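2018-03-01

Handheld grippers, part 3: soft objects

The first two posts covered the linkage and the finger pads. The club has now moved on to cloth, and most of what we knew from rigid parts did not carry over.

Recap for people who did not read those. We are a student robotics club building a pair of two-finger grippers that a person holds, one in each hand. The operator does the task, the grippers record it, and the recordings are used to train a policy. The mechanism is the same parallel linkage as on the fixed arm. Each finger hangs from an inner and an outer link, so the finger faces stay parallel through the full stroke. Brass rings at the pivots replaced the bare printed holes, which went oval after one afternoon of use.

Rigid parts were easy. A block is either held or dropped, and opening width tells you which. Cloth gives you nothing like that. The fingers close to nearly zero on one layer of fabric and to nearly zero on no fabric, and the width reading cannot separate the two. Harish Saxena tried to fix this with motor current on the fixed arm. It works for folded towels and fails on anything thin. For the handheld pair we have no motor, so we went back to the video and labeled contact by hand.

Labeling rules, after a few arguments:

A grasp starts on the first video frame where the cloth moves with the fingers. Touching does not count.
A regrasp is a new grasp even if the fingers move less than their own width.
If the cloth hides both fingertips, mark the segment unknown and go on. Do not guess from the next frame.

The third rule cost us the most data. With plush, the pile covers the fingertips early in the approach, and in the first batch a large share of the segments came out unknown. Moving the camera 12 mm further back helped. It also brought more of the linkage into the picture, so the crop had to be redone.

Jhonatan Londoño set up the object list. We started with flat cotton squares because they are in every paper, then went to plush. Plush has three properties that cotton squares lack. It is thick enough to resist folding, so a pinch in one place pushes up a ridge somewhere else. The pile lies in different directions and changes shade when it is brushed, which upsets any tracker that depends on color. And sewn items have seams and trim that are stiffer than the body, so the grasp point matters a lot more.

Two-point holds are the core of the task set. One gripper takes a corner or edge, the second takes a point across the item, and the operator opens the cloth up between them. Timing between the hands is the part that is hard to learn. If the second hand closes while the first is still moving, the cloth bunches in the jaws and you have to start over. We ask operators to stop the first hand completely before closing the second. It looks slow on playback and the data is better for it.
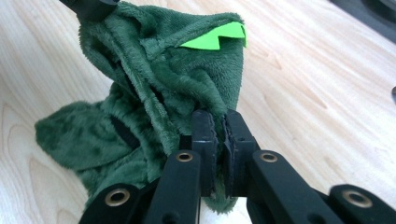 Green plush, two-point hold, seen from one of the two grippers.

Trim gets its own label. A thin zigzag edge like the lime one gives the tracker a strong color boundary, which is useful, but the model can end up following the trim and ignoring the body of the cloth. We now mask trim in half of the training images. I do not have a clean comparison yet. The masked run and the unmasked run used different learning rates, which was my mistake.

Current numbers. The set has 1228 labeled grasps, rigid and soft together. Synchronization between left and right is within 5 ms when both recorders start from the same trigger. When someone starts them by hand it is whatever it is, and those recordings are kept in a separate folder and not used for two-handed training.

Open problems:

Finger pads. The rough lining holds pile well but wears unevenly, and a worn pad slips on smooth fabric. Harish wants to try molded silicone. I would like a lining that can be swapped without taking the finger off the linkage.

Table texture. All of our recordings so far use the same pale wood-grain top. The policy should see others before we claim it works anywhere else.

Release. We label the start of a grasp carefully and the end carelessly. Cloth clings to the pads when the jaws open, so the release frame has the same problem as the contact frame, and it needs a rule of its own.

The regional meet is in May. The plan is to have the two-handed policy running on the fixed arms by then, with cotton squares as the fallback. CAD for the new finger will go up once the pad question is settled.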